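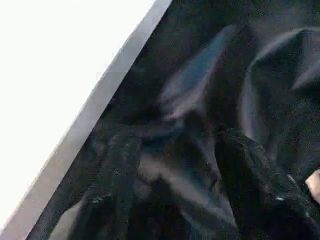

*Abb. 1: Schwarzer Stoff, zerknüllt, mit feinen hellen Pünktchen.*

## 4. Die Kernatier zum ersten Mal in Betrieb nehmen

So, die Maschine steht, der Karton ist im Keller und ihr wollt endlich waschen. Verstehe ich gut! Ich habe bei meiner ersten Kernatier auch sofort losgelegt und dann eine Stunde lang den Boden aufgewischt – also bitte einmal kurz durch diese Schritte.

1. Transportsicherungen hinten herausdrehen und aufheben. Beim nächsten Umzug braucht ihr sie wieder (meine liegen in einer Keksdose).
2. Maschine mit der Wasserwaage ausrichten, erst vorne, dann quer. Die Kontermuttern an den Füßen danach festziehen.
3. Zulaufschlauch von Hand anschrauben, bis er sitzt. Keine Zange!
4. Den Ablaufschlauch auf 65 cm Höhe einhängen und mit dem Bügel sichern.
5. Wasserhahn langsam aufdrehen und die Anschlüsse mit einem Stück Küchenpapier abtasten.

> **Achtung:** Wenn das Papier feucht wird, Hahn zu und die Dichtung prüfen. Nicht einfach fester drehen.

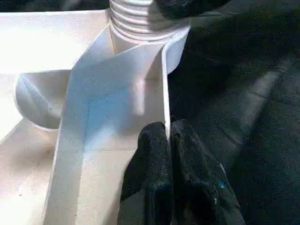
Jetzt kommt der Leerlauf, und den überspringen leider viele. Zwei Durchgänge ohne Wäsche, der erste mit einem Löffel Waschmittel, der zweite nur mit Wasser. Rosalie Danzer hat mir das damals geraten, und seitdem riecht die erste Ladung bei mir auch nicht mehr nach Fabrik.

### 4.1 Dunkles und Flauschiges

1. Auf links drehen, Reißverschlüsse zu, Taschen leeren.
2. Trommel höchstens halb füllen.
3. Flüssigwaschmittel nehmen, bei Pulver habe ich auf Schwarz immer Streifen gehabt.
4. Programm 3 wählen und die Schleuderzahl eine Stufe herunterstellen.

**Hinweis:** Handtücher bitte getrennt waschen, sonst zupft ihr den ganzen Abend Fusseln – ich spreche aus Erfahrung.

### 4.2 Wenn das Display 3820 zeigt

Kein Drama, die Tür ist nicht richtig eingerastet. Drückt sie kräftig zu und haltet die Starttaste gedrückt, bis es piept. Bleibt die Meldung stehen, zieht den Stecker, trinkt einen Kaffee und probiert es noch einmal. Das Flusensieb ist dann in Abschnitt 5 dran.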